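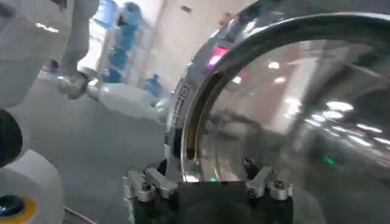 Putcombe, October 16, 2018. Desik, the shared laundry company, is pleased to announce that its second laundry hall will open in Putcombe in January. The new hall will serve the 364 households of the Wadberg estate, where many flats have no space for a dryer.

Residents will pay with the same card which they already use in the Oda Street hall. Opening hours will be longer than in the first hall, and the last load can be started at ten in the evening.

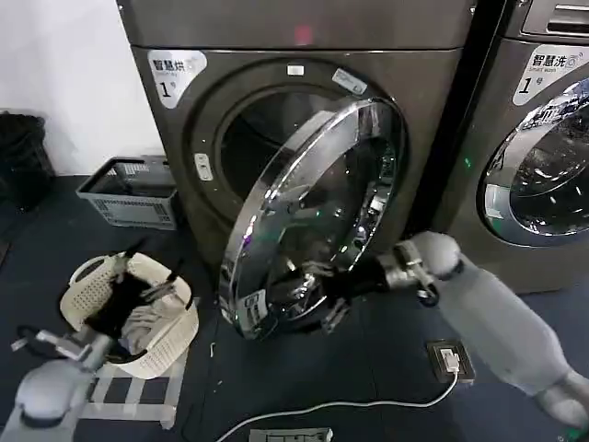
Rafia Cheema told the residents' meeting that families had asked for late hours since the first hall was opened, and that she was glad the company had listened to them.

Desik will give a free starter card to the first 200 residents who register. Each card is good for two washes and two drying cycles. 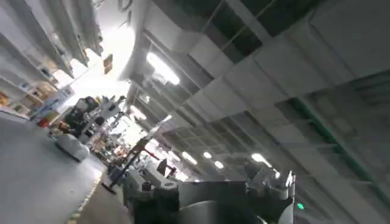 According to Tamsin Pryor, the price of drying is still the main question for older tenants, and it should stay the same for the whole first year. Desik has agreed to this request. 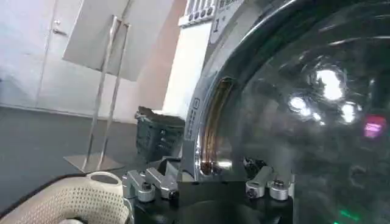

One tenant wrote to the company that she would also like a bench and a table for folding sheets. Both are now included in the plan.

Registration is open at the Oda Street hall during normal hours.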